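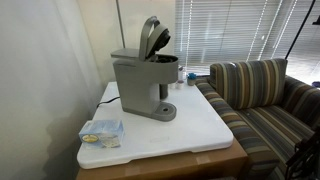
Hard water and coffee, what do you all do? (moved from General)
Skultar Neighbors Forum > House and Kitchen > Water

mudroom_meg
January
Moved here from out of state and the water is something else. White crust on the faucets, spots on every glass, shower door looks frosted. Fine, whatever. But the coffee. Little gray pod machine, never gave me trouble at the old place, and now it spits half a cup and quits. Coffee tastes like chalk too.

Test strip from the hardware store says 200. Town report says 247. Which one do I believe? And do I need a softener or can I get by with a pitcher? Renting, so nothing that involves cutting pipe.

oldpipes
Believe the town number. Strips are for fish tanks. The color squares are so close together you can talk yourself into anything.

Half a cup is scale. Descale it before you spend a dime on anything else.

gravel_dan
Strips aren't that bad. 200 vs 247 is the same answer, it's hard water either way. Town tests at the plant or the well or wherever, you're testing at your sink. Could both be right.

oldpipes
Could be. Still wouldn't buy a softener off a strip.

mudroom_meg
Not buying a softener! Renting! See above

TiagoB
Welcome to Skultar. Everybody goes through this the first winter.

What I did, in order: swore a lot, bought a Flurkley pitcher, bought a second Flurkley pitcher because the first one cracked in the fridge door, gave up and started buying jugs at the store, got sick of carrying jugs, went back to the pitcher. Coffee is fine now. Tea still gets that film on top.

Tiago Brandão (Mill St side)

kettle_only
The film on tea is the hardness plus the tea itself. Squeeze of lemon gets rid of it. I know, lemon in tea, some people hate it.

Also if you want to see how bad your water is just look in a kettle. Mine looked like the inside of a seashell after one month. Pod machines have the same stuff going on, you just can't see the part that's getting it.

hattie_b
Can I ask a dumb question, is it bad for you? My mother in law is convinced it gives you kidney stones and won't drink a drop at my house. Brings her own bottle. To dinner.

gravel_dan
Ask a doctor not a water forum. I've been drinking it all my life and so has everybody on my road, that's all I can tell you.

oldpipes
It's calcium and magnesium. Same stuff they sell you in the fancy bottles.

hattie_b
Using that line on her, thank you

mudroom_meg
Ok so how do I descale. Lost the booklet in the move. Do I just run vinegar? How much

rlouro
White vinegar works, costs nothing. I do it the first of every month. Wrote this up for my sister so I'll just paste it. Go by your own booklet if you find it, some makers don't want vinegar in there.

1. Turn it off, let it cool down. No pod in it.

2. Dump the tank and fill it half white vinegar half water. I mix it in a 32 oz measuring jug so I'm not sloshing straight out of the bottle.

3. Big mug on the drip tray. Bigger than you think.

4. Run it without a pod, biggest cup size, dump the mug, do it again till half the tank is gone.

5. Let it sit 2 hours. Go do somthing else. I forget about it overnight half the time and it's been fine.

6. Run the rest through.

7. Turn it off again, unplug it, and lift the lid all the way back. There's a needle up in there that pokes the pod. Sharp, watch your fingers. Straightened paper clip in the hole, wiggle, wipe off whatever falls out.

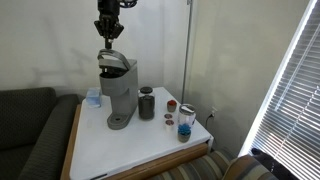 8. Lid down, plug it back in, fill the tank with plain water and run the whole thing through. Then again. Then smell it. If it still smells like salad, again.

9. Pull the drip tray and wash it with the dishes. Mine gets a brown ring if I skip it.

Raquel Louro

oldpipes
Good list but I'm going to argue with the vinegar. It eats at rubber over time and there's rubber seals all through these things. Citric acid powder. Canning aisle, cheap, no smell. Couple spoonfuls in a tank of warm water.

rlouro
Been using vinegar on the same machine since my youngest was in diapers. She drives now. Seals are fine.

oldpipes
And my uncle smoked till he was 90

rlouro
Rude but ok

gravel_dan
I'm with Raquel on this one. Whatever vinegar does to the rubber it's not as bad as the rock you're leaving in there if you don't do it.

oldpipes
I didn't say don't do it. I said use the powder. Read the post

Pastor
Let's keep it friendly please. Both of those are fine answers. If it gets heated I'll lock it like the leaf blower thread and I don't want to.
(moderator)

kettle_only
RIP leaf blower thread

sue_on_ridge
Skip both and get the Greltar liquid. Little bottle, pour it in, done. Hardware store keeps it behind the counter for some reason so you have to ask.

TiagoB
Greltar is what, mostly citric acid? With a label on it. And it's priced like perfume.

sue_on_ridge
Maybe so but I don't have to measure anything at 6 in the morning. Worth it to me.

TiagoB
Fair

mudroom_meg
Ok doing the vinegar one right now because vinegar is what I have. Whole apartment smells like Easter eggs. Will report.

gravel_dan
While that's sitting, the pitcher question. Read the box. Lots of pitchers are for taste, chlorine and so on, and barely touch hardness. Has to say it reduces hardness or scale. If it doesn't say it, it doesn't do it.

Which Flurkley do you have Tiago, the blue lid or white

TiagoB
White. Blue one is just for taste I think? Don't quote me. White one says hardness right on the side. Filter goes fast here though. Box says two months and I get maybe five weeks before the kettle starts crusting up again.

kettle_only
Same. I go by the kettle not the little light on the lid. The light is a timer, it has no idea what's in your water.

hattie_b
What about softened water for coffee? We have the salt kind in the basement, came with the house. Husband says the coffee tastes flat, I can't tell.

oldpipes
Your husband's right. Softener swaps the hardness for a bit of sodium and coffee comes out kinda dull. Lots of people around here leave the kitchen cold line off the softener for that reason. Check yours, might be a bypass already.

hattie_b
How would I know

oldpipes
Test strip on kitchen cold, test strip on bathroom cold. If they're way different there's your answer.

gravel_dan
Oh so NOW strips are good

oldpipes
Good enough for yes or no. Not for a number.

kettle_only
lol

mudroom_meg
REPORT. First mug came out cloudy with bits. Second mug more bits. Third pretty clear. Did the paper clip and got a plug of old coffee grounds out of the needle hole, like a little brown worm, disgusting. Ran plain water through till the smell went. Full cup! First full cup since I moved in. Still tastes a little chalky but I used tap so that's on me.

rlouro
Yay!! Vinegar wins

oldpipes
Glad it's running. Powder next time.

mudroom_meg
Getting the white lid pitcher tomorrow. Do I keep filtered water in the tank or just fill it per cup?

TiagoB
Keep it in the tank but don't let it sit all week. I dump mine when I go out of town. Pitcher takes the chlorine out too so it'll go funky faster than tap.

sue_on_ridge
Good point about the chlorine, never thought of that one. Mine got a pink ring once and I blamed the kids.

dripguy
Going to be the one who says it. Get a pour over cone. Piece of plastic and a paper filter. Nothing to descale but the kettle and you can do a kettle in ten minutes. Pods cost a fortune and most of mine ended up in the trash.

mudroom_meg
I like my pods. I have a toddler and one free hand

dripguy
Respect, carry on

gravel_dan
Faucets next? For the crust, sandwich bag of vinegar rubber banded over the spout, leave it an hour, toothbrush. NOT on brass or anything with a fancy finish. I took the color right off a bathroom faucet and had to explain myself.

hattie_b
Does that work on the shower head

gravel_dan
Bigger bag

kettle_only
Shower door is the one I never beat. Squeegee every single time or it comes back in a week. Tried dish soap and vinegar, tried dryer sheets, tried the pink paste. If anybody in town has a clear shower door please post what you do.

rlouro
Curtain

kettle_only
Ugh. Yeah

oldpipes
Start a new thread for shower doors, people search for that and they won't find it under coffee.

kettle_only
Ok started one. It's in Bathroom. Bring your pink paste opinions.

mudroom_meg
Pitcher came, white lid, hardware store had one left. Made a cup. No chalk. Thanks everybody. Putting a reminder on my phone for the first of the month like Raquel.

Pastor
Marking this one answered, leaving it open for replies.

sue_on_ridge
Did they have any Greltar behind the counter? I'm down to my last bottle

mudroom_meg
Didn't ask sorry. Going back for lightbulbs in the morning, I'll look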